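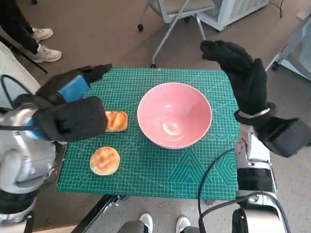 Bread and a pink bowl on a green cutting mat

Programs > Food and Schools > Rusbridge Breakfast > Progress reports

Search reports Enter a keyword

Last updated: January

Rusbridge Breakfast: second progress report to the Menon Fund
Prepared by Anisa Sopacua, program manager

Period covered

This report covers the fall term, from the first week of school to the winter break. The first report dealt with setup and the purchase of kitchen equipment, and we do not repeat that material. Spending against each budget line went to the Fund separately with the bank statements. What follows explains the changes that show up in those figures.

Where we are

Breakfast is now served every school day at both sites, Rusbridge Elementary and the Liltotow annex. Rusbridge opened on the first day of term as planned. Liltotow opened 15 school days late. The delay was caused by the electrical work described below and had no connection with staffing or food supply.

By the end of the term, 385 children had eaten with us at least once. That figure comes from the sign-in sheets and counts each child a single time, however often they came. We know it says little about regular use. Some families came during the first week to see what it was like and did not return, and a fair number of children come only on the days when a parent starts work early. From this month we are recording attendance by day as well, so the next report can show how many children use breakfast as a normal part of their week.

Doors open at 7:15 a.m. at both sites. We had planned on 7:30, but the first bus reaches Rusbridge earlier than the timetable says and children were standing outside in the cold. The school agreed to the change in October. It added to the staff hours at Rusbridge and accounts for the overspend on wages that you will see in the November statement.

Food and suppliers

The menu is plain and repeats every week: bread or rolls, oatmeal, fruit, milk, and yogurt or boiled eggs depending on the day. We tried a hot egg dish on Wednesday mornings for the first half of term. Children liked it, but it took one person away from the serving table for most of the session and the line became too long for everyone to sit down before the bell. We stopped it at the midterm break and may try it again at Liltotow, where numbers are smaller.

Bread comes from Sirnarard, the bakery on the east side of town. The rolls arrive the same morning and the sliced loaves come every other day. We asked for a softer roll after the first month because the younger children were leaving the crusts, and the bakery changed the recipe without raising the price. The whole wheat loaf has been less popular than the white. We now toast it before serving and more of it gets eaten.

Fruit has been the hardest item to buy well. The distributor we named in the application dropped small accounts in September, and for several weeks we bought from a supermarket at retail prices. Kartini Sumampouw, our kitchen lead, then arranged for us to share the school district's weekly produce order. The price is much better. The drawback is that we take what the district takes, and in November that meant pears, which came in hard and stayed hard. We have asked to be told the order a week ahead so that we can fill gaps ourselves.

Milk is bought through the federal program at Rusbridge. The annex does not have its own site number, so milk there is still paid for out of the grant. The district has filed the paperwork. We do not expect an answer before spring and have left the milk line as it is in the budget for now.

The Liltotow kitchen

The Liltotow annex was built as classrooms and its kitchen is a former staff room. When the electrician looked at it in August, he found that the dishwasher and the oven could not run on the existing circuit. The options were a new circuit or a smaller oven. We chose the circuit – it cost more, but the school will need it in any case and a small oven would have limited what we could serve.

The landlord paid for half of the work after some discussion. Our half came from the contingency line, with the Fund's written approval, and most of that line is now used. The inspection was passed on the first visit. While the work went on, Liltotow children who wanted breakfast were given a bag with a roll, a piece of fruit and a carton of milk at the main door. These bags are not included in the attendance figure above, as we did not have sign-in sheets for them.

The sink at Liltotow drains slowly. A plumber has cleared it once. If it happens again we will ask the landlord to replace the pipe.

Staff and training

We have two paid kitchen leads, one for each site, and a group of paid morning assistants who work short shifts. Hiring assistants was slower than we had hoped. The hours are early and few, and several people who accepted the job left when they found something longer. We now offer a shift that runs from breakfast into the lunch service, with the school paying for the lunch hours. Since that change, nobody has left.

Everyone who handles food has completed the county food safety course. In addition, Kartini Sumampouw runs a half-day session for new assistants. It covers allergy procedures, knife use, portion sizes, how to set up and wipe down a prep surface, and what to do when a child says they are not allowed a certain food and there is no note about it. The last point came up more than we expected. The rule is to believe the child, offer something else, and call home the same day.

There was one allergy incident in the period. A child with a recorded sesame allergy was handed a seeded roll at Rusbridge. The assistant noticed before it was eaten and took it back. We have since stopped buying seeded rolls altogether and moved the allergy list from the office door to the serving table, where it can be read by the person handing out food. The parents were told that morning and were satisfied with the change.

What schools and families tell us

We sent a short paper survey home in December and more than 17 families wrote comments on the back of it, in addition to ticking the boxes. Most comments were about time. Parents who start work early said the 7:15 opening made a real difference to their morning. A smaller group asked for 7:00, which we cannot staff at present. Two families said their children were eating breakfast at home and then again at school, and asked if that was all right. We said it was.

Teachers at Rusbridge report fewer requests for snacks before recess. We have no count of this and pass it on only as what we were told. The principal would like to compare late arrivals this year with last year, and we will include her figures in the final report if they are ready.

The survey was in English and Spanish only. At Liltotow that leaves out several families, and the spring version will be translated into the other home languages on the school's list.

Problems still open

Storage at Rusbridge is too small. Dry goods are kept in a locked closet by the gym, and staff carry them across the hall each morning. The school has offered part of the old music room from March.

Food waste is higher than it should be, mainly oatmeal. We make it in one large batch and the amount is a guess. Starting this month each site will make a small batch first and a second one only if needed.

The sign-in sheets are slow to enter by hand and the handwriting of a first grader is not always easy to read. We are testing a printed class list that the assistant marks instead.

Plans for the spring term

We will keep the present menu and opening time at both sites. The main task is to get the daily attendance record working and to bring wages back in line with the budget, which should be possible now that the lunch-shift arrangement is in place. We would also like to move a small sum from the equipment line, which is underspent, to refill contingency. A separate request form is attached to this report.

Questions about spending should go to Anisa Sopacua. Kartini Sumampouw can answer anything to do with menus, suppliers or the kitchens, and is usually free to talk after 10 a.m. The Fund is welcome to visit either site during breakfast, and we ask only for a day's notice so that the school office can prepare a visitor badge.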